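How a Circuit Board Gets Its Parts

Print this page | E-mail this page

By Biljana Leka
2022-10-10

If you open an old radio or a broken toy (ask an adult first, and take out the batteries), you will find a flat plate inside, very often a green one. On this plate there are many small things in black, brown and silver. The plate is called a circuit board. Today we will learn how the small things come onto it and why they do not fall off.

What is the board for?

Electricity needs a path. In a very simple lamp the path is a wire which goes from the battery to the bulb and back again. But a machine that can play music or show a film needs a great many paths, and if all of them were loose wires, it would look like a plate of spaghetti. So the paths are made from thin copper and they lie flat on the board. People in the factory call them traces. If you hold a board near a lamp, you can often see them as fine lines under the color.

The small things on top are called components, or simply parts. Some of them slow the electricity down. Some store a little of it for a very short time. The black squares with many legs are chips, and they do the counting and the remembering.

Step one: the paste

To fix the parts, the factory uses solder. Solder is a metal that melts more easily than copper does. For this first step it is not a wire or a bar. It is a gray paste, made from very tiny metal balls mixed with a sticky liquid called flux.

A thin metal sheet with holes is put on the board. It is called a stencil, and maybe you have used one at school to paint letters. A blade pushes the paste over the sheet, the paste goes through the holes, and when the sheet is lifted there is a small gray spot in each place where a part must stand.

Step two: the parts are placed

Many of the parts are smaller than a grain of rice. They come to the factory on long paper or plastic tapes, rolled up on reels, and each part has its own little pocket in the tape. A machine picks the part up by sucking air through a thin nozzle, in the same way as you can hold a piece of paper on the end of a drinking straw. Then it puts the part down on the paste.

I visited a small factory called Brotier, where they make boards for weather stations. One board there has 392 parts. The machine needs 88 seconds to put all of them in place. I tried to place one part by hand with tweezers, and I lost it on the floor. 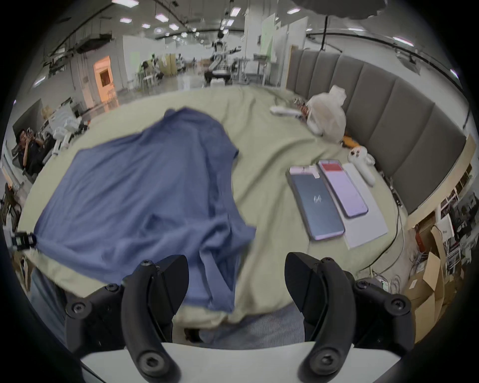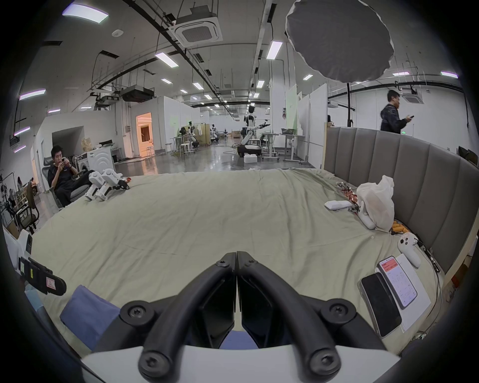
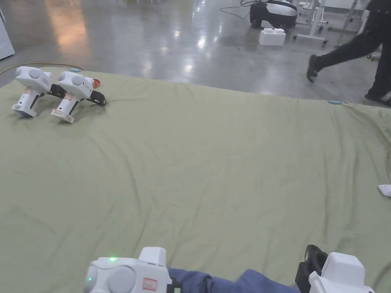 There are three phones in the first picture and a game controller in the second. Phones and game controllers have circuit boards inside.

Step three: the oven

Now the parts are only sitting in the paste, and if you shook the board they would slide away. The board travels on a moving belt through a long oven. First it is warmed slowly, then the heat goes up until the little metal balls melt and run together. At the end the board is cooled and the metal becomes hard again. This step is called reflow, which means "to flow again."

Slow warming is important. A cold glass can crack if you pour boiling water into it, and a part can crack too if it gets hot too fast.

Step four: checking

After the oven a camera looks at each board from above and compares it with a picture of a good one. Is a part missing? Is it turned the wrong way? If the camera finds something strange, a person looks also.

At Brotier this person is Mahlet Degefa. She uses a microscope and a hot tool called a soldering iron, and she can take off a bad part and put on a new one. She told me that in her first April at the factory she repaired 22 boards, and that her neck hurt every evening until she learned to set the chair correctly.

Words to remember

Trace: a thin copper path on the board.
Component: a part which does a job on the board.
Flux: a liquid that helps the solder to stick well.
Reflow: melting the solder in the oven.

Print this page | E-mail this page

More for young readers
What Is Inside a Battery?
Why Do Factory Workers Wear a Wrist Strap?
How Gervásio Rocha Learned to Solder
Where Do Old Computers Go?

We use cookies to remember your settings on this website. By continuing to read, you agree to our use of cookies.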